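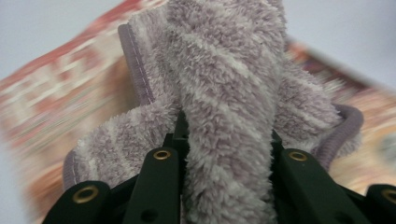 Cloth folding notes, as promised on Thursday. Long thread, mute me if you're here for the garden.

For anyone new: I record hand-held demos for a folding policy at Grutomora. I hold the gripper, do the task with my own arm, and the camera on it records what the arm would see. No robot in the room while I do it. Training happens later and the arm runs it at our Kirenwood site.

Target for this batch was 300 episodes. I'm at 323 recorded, of which 103 have been thrown out, so there's still a way to go.

Most of the rejects are mine. Moving the wrist too fast is the main one. If the background smears that's usually fine, but if the tracking drops for even half a second the whole episode goes in the bin.

Second most common: pinching too deep. With fluffy cloth you get a great wad between the fingers and it feels secure, then it won't let go cleanly. Take less than you think. A fold you can see both sides of is plenty.

Thick pile also hides where the cloth ends. I've started looking for the binding before I close the fingers. If I can find the edge strip on camera, the policy at least has a chance of finding it too.

Lift slowly, pause, then move. The pause feels silly after the first fifty but it made a clear difference on the last run. Without it the arm learnt to set off while the cloth was still swinging.

Someone asked whether I use the other hand. Depends on the task. For single-gripper episodes it stays out completely. For resets, it does whatever it likes, as long as those bits get trimmed before upload.

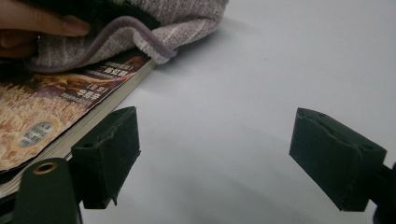
Gripper open, other hand on the towel.

Stacks are harder than flat tables, by the way. A towel on a book on something else slides about, and glossy covers are the worst for it. I still want some in the set. People do leave towels on top of things.

Pale cloth on a white table is its own problem. Fine for me, I know where it is. The depth estimate is less sure. A patterned rug underneath helps a lot, so I try to do both and write down which is which in the log.

On remote control: yes, we tried it. Jirnora lent us a leader-follower setup for a month and I did 584 episodes with it. Good for stiff objects. For cloth I kept squeezing too hard, as I couldn't feel anything through the handles. With the gripper in my hand I can feel the fabric give.

It was slower too. A fold that takes me eight seconds by hand took over twice that through the handles, and my shoulders were done by lunchtime.

The finger pads wear. Small nicks don't seem to matter. Once the covering starts to lift I change them, though I'm usually a day late doing it. Medeiros do a softer pad that I haven't tried on cloth yet — if you have, tell me how long it lasts.

Also keep the same pads on the arm as on the hand-held one. We had new on one and old on the other for most of July and spent ages blaming the model.

Next batch is the same folds with smaller cloths, then two-handed ones. I'll post the reject rate when it's finished.

Answering a DM here as well: no, you don't need to be good at folding. You need to fold the same way every time. My own towels at home are a disgrace.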